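4. 配信視聴は来場につながるか:「呼び水」仮説の再検討

4.1 仮説の出どころ

舞台公演の映像配信をめぐっては、配信で作品に触れた視聴者がやがて劇場に足を運ぶ、という見方が広く共有されている。本稿ではこれを「呼び水」仮説と呼ぶ。助成金の申請書でも劇場の事業報告でも、この仮説はほとんど前提として扱われており、検証の対象になることは少ない。筆者はこの点に疑問をもっている。配信が来場を減らすと主張したいのではない。増やすと言えるだけの材料がどこにあるのかを問いたいのである。

仮説の根拠としてよく引かれるのが、中規模劇場Nottonが配信事業者Tistanceと共同で行った視聴者調査である。対象は、劇団Babićの二人芝居を配信で購入した1,709人で、716人から回答があり、記入の不備を除いた有効回答は686件であった。このうち「次は劇場で観たいと思った」を選んだ者が572人、有効回答の83.4パーセントにあたる。報告書はこの数字をもって「配信は強力な集客装置である」と結論づけている。

4.2 分母の問題

まず分母を確かめておく。83.4パーセントという値は有効回答に対する割合であり、購入者全体に対しては33.5パーセントにとどまる。回答しなかった者の意向はわからない。仮に全員が関心を失っていたとすれば値は後者に近づき、回答者と同じ分布であれば前者に近づく。報告書は何の説明もなく後者の可能性だけを採っているが、任意の事後アンケートに答えるのは作品に好意をもった者に偏りやすく、この扱いは楽観的にすぎる。

さらに、回答者がすでに劇場の常連であった可能性が検討されていない。質問票には過去の観劇回数を問う項目があるのに、集計表にはその結果が載っていない。Babićのように固定客の多い劇団では、配信の購入者のかなりの部分が、日程の都合で来られなかった既存の観客であったとしても不思議はない。その人々が「次は劇場で」と答えることは、配信の効果を何も示さない。配信がなくても同じように答えたはずだからである。

4.3 意向と行動

次に、意向と行動の区別がある。「観たいと思った」という回答は、視聴直後、再生画面から続けて表示された質問票に記入されたものである。終演直後の高揚は、客席であれ自宅の椅子であれ、その後の行動をよく予測しない。予測するという証拠があるなら示されるべきだが、報告書には見当たらない。

選択肢の作りにも難がある。「次は劇場で観たいと思った」「どちらともいえない」「配信でよい」という三択のうち、劇場という語を含む好意的な選択肢が先頭に置かれ、「配信でよい」はやや後ろ向きな響きをもつ。演劇に関心のある回答者にとって、どれを選ぶのが望ましいかは読めばわかる。順序を入れ替えた版を用意するだけでも偏りの一部は測れたであろう。操作端末の別も記録されておらず、机に向かって最後まで観た者と、移動中に断片的に観た者とが同じ一票として数えられている。
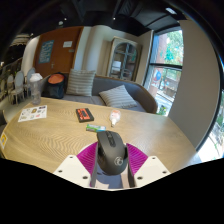
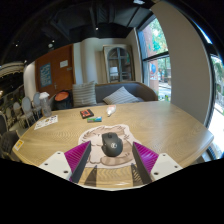 図2 黒いマウスと、マゼンタ色の指をもつグリッパ

行動の側から仮説を支持するとされる資料もないわけではない。票券管理会社Wurkanceは、配信の購入者名簿と劇場の予約名簿を電子メールアドレスで突き合わせ、両者の重なりが配信の開始後に増えたと説明している。しかし公開されているのは折れ線のグラフ一枚であり、縦軸に目盛がない。名簿の突合にあたって同一人物の複数アドレスをどう処理したか、家族による代理購入をどう扱ったかも書かれていない。加えて、配信が始まった9月はNottonの新しい演目が並ぶ時期にあたり、予約が伸びること自体は例年の動きである。季節による変動を差し引かない限り、増加分を配信に帰することはできない。

4.4 演出上の条件

見落とされやすいのは、配信される映像が舞台そのものではないという点である。Babićの作品では、二人の俳優が舞台の両端に離れて立ち、長い沈黙を共有する場面が全体の要になっている。劇場の観客はどちらを見るかを自分で選ぶ。ところが配信版では、この場面の大半が片方の俳優の顔の大写しで処理されていた。視聴者が評価したのは編集者による選択を経た別の作品であり、その評価が高かったとしても、劇場での経験への期待が正しく形成されたとは限らない。大写しに惹かれて後方の席を買った観客が、次にどう振る舞うか。呼び水仮説はこの段階について何も語っていない。

逆に、全景の固定撮影に徹した配信であれば劇場の経験に近づくかといえば、それも疑わしい。小さな画面の中の全景では俳優の呼吸が読み取れず、視聴を途中でやめる者が出ることも考えられる。Tistanceは視聴完了の記録を保有しているはずだが、上記の調査では用いられなかった。撮影の方法によって来場への影響が異なるとすれば、「配信」をひとつの変数として扱う分析はそもそも成り立ちにくい。

4.5 暫定的な見解

以上から、現時点で入手できる資料は呼び水仮説を支持も棄却もしないと筆者は考える。必要なのは、配信以前の来場歴をもつ者ともたない者を分けたうえで、次の公演以降の実際の購入を追う調査である。費用はかかるが、質問票を毎回配り直すよりも得られるものは多い。対照群として、同じ劇団の配信を案内されながら購入しなかった者を含めることが望ましい。

なお、来場につながらない配信に価値がないという議論に与するつもりはない。遠方の居住者や、長時間の着席が難しい観客にとって、配信はそれ自体が観劇の手段である。ただ、その意義を訴えるために集客効果を持ち出す必要はなく、根拠の薄い数字に頼れば、数字が崩れたときに事業そのものが疑われることになる。次節では、劇場側がこの種の数字をどのような文書で、誰に向けて用いてきたかを検討する。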